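# Indley Ring Sizing Gauge and Mandrel Set – Review

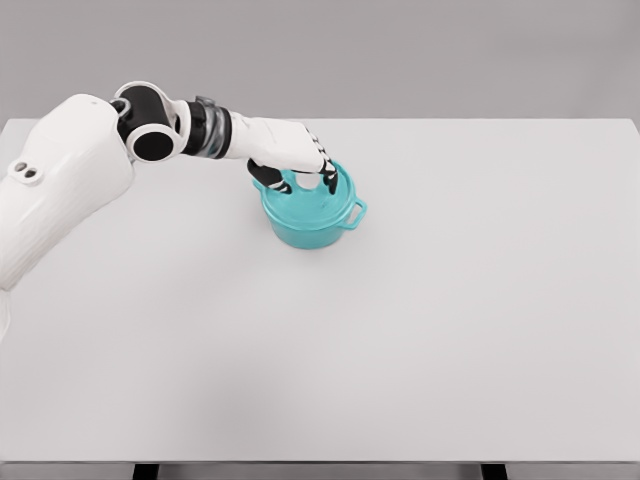

*White and black robotic arm reaching toward a small teal pot, rendered.*

The Indley set has two parts: a ring of flat metal finger gauges and a tapered aluminum mandrel marked in US sizes. I have used both since August for sizing bands sold through a small online shop, mostly sterling and gold-plated silver. The previous set was a Daly, which I kept for comparison.

## Gauges

The loops run from size 1 to size 15 in half sizes, each stamped on the tab. Stamping is clean and deep enough to read under poor light. Edges are deburred on the outside but less well on the inside, and two of mine needed a few passes with fine paper before I would put them on a customer's finger.

Each gauge is narrow. A wide band fits tighter than a narrow one of the same size, so anything over 6 mm needs an allowance. Indley does not mention this in the leaflet. I add a half size for wide bands with a flat interior and a quarter size for comfort fit.

## Mandrel

The mandrel is 300 mm long and weighs 237 grams. It has no groove, so rings with a stone set below the inner surface will not seat correctly. Daly sells a grooved version for a little more.

I measured 20 rings of known size on it. 17 read correctly. The other three read a quarter size large, all of them above size 11. I repeated those three and got the same result, which points to the taper and not to how I was holding the ring. The Daly mandrel read all three correctly.

Lines are laser marked, not cut. After regular use the marks between 6 and 8 have started to look pale. They are still legible. Cleaning with alcohol made no difference either way.

Aluminum is fine for measuring. Do not hammer on it. If you plan to stretch or true a band, buy steel.

## Agreement between the two parts

A finger that measures 7 on the gauges should get a ring that reads 7 on the mandrel, read at the center of the band. Up to size 11 the Indley parts agree with each other. Above that, trust the gauge and check the ring's inside diameter with calipers.

## Storage

The set comes in a cloth pouch with a drawstring. The mandrel's narrow end wore through the seam in the second month. I moved everything to a Clisto tool roll – sold separately, and a better fit.

## Verdict

Good for a seller who handles common sizes in plain bands. Poor choice for large sizes or signet work. The Nosard set costs less, but its gauges come in whole sizes only – not enough for plated rings, where resizing later damages the finish.

Rating: 3.5 out of 5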